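Reltum bin-picking set, student project
13 October 2024
By Sverre Lie

Recorded by the Fletholm robotics club. 2000 pick attempts, 16 household objects, fixed camera. Labels are in picks.csv, one row per attempt. 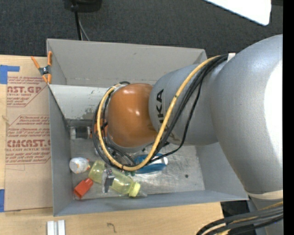 KUKA arm over the gray bin, mixed objects.

Object poses were not measured. Attempts from July use the old gripper offset; filter on rig=2.

Comments

Genji Chiba: Is the camera calibration included?

Sverre Lie: Yes, calib.txt, top folder.

Oda: Row 4 has no label.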